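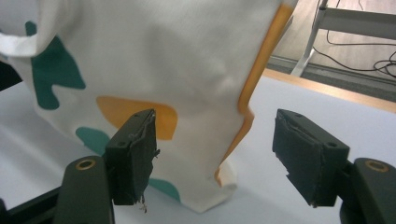

Home Features House & Kitchen Mending Archive

May issue
By the features desk

The bag behind the door

Most homes have a hook, a drawer or a cupboard handle where the cloth bags live. They come from bookstores, grocery chains and street fairs, and they tend to arrive faster than they wear out. A household that bought two on purpose can easily end up with 16.

The repair shop in Bekley, a narrow storefront between a bakery and a key cutter, sees what becomes of them. People bring in bags with torn handles, open seams and stains at the bottom corners. The shop fixes most of them for less than the price of a sandwich. Last year it handled 600.

The handles go first. On a plain flat bag each strap is folded over, pressed and stitched to the hem with a small square of thread. When the bag is carried full, all the weight pulls on those four squares. The thread usually holds and the cloth around it gives way, leaving a ragged hole just under the hem. A patch sewn on the inside, wider than the strap, spreads the load. The shop uses scraps of old pillowcase for this and keeps a bin of them under the cutting table.

The bottom is the next place to look. A flat bag has one seam there and nothing else. A bag with a gusset, the extra strip set into the side so that it opens out, has more seams and so more places to fail, but it also stands up better and holds a square box without straining. Makers often cut the gusset in a contrasting color. A white bag with big teal and orange shapes on it might have an orange strip down the side, and the color makes the seam easy to find when it needs mending.

Drelton, a small workshop that sews bags for museum stores, has used a gusset on everything for the past several seasons. Its pattern is simple: two panels, a side strip, two straps. The prints are loose and irregular on purpose. A blot or a leaf shape can run off the edge of a panel without looking wrong, and that means less wasted cloth than a stripe or a check, which has to be matched.

Then there is the washing – or the lack of it. The repair counter asks customers to bring bags in clean, and many say they have never washed one. A bag that carries lettuce and raw chicken should go through the machine every couple of weeks. Turn it inside out, wash it cold with the towels and hang it from the bottom hem so the straps dry straight. Heavy cotton shrinks, and a gusset in a different fabric may shrink at a different rate and pucker. Drying on a line keeps this to a minimum.

Ironing is optional. A smooth bag folds smaller, and that is about all that can be said for it.

Storage is where people disagree. In Urkau, where the weekly market still fills the main square, shoppers roll their bags and stand them in a basket by the door. The Peixoto apartments across the river have a shared shelf in the lobby, where anyone can take a bag or leave one. It held 50 when it was first set up and has stayed close to full.

For a single household, one hook is enough. Hang the strongest bag on it and fold the others flat inside. When the hook is full, pick out the ones with thin spots and cut them up for patches. Start with the straps, which are worth saving whole. They make good hanging loops for dish towels, and the shop in Bekley will take any that are left over.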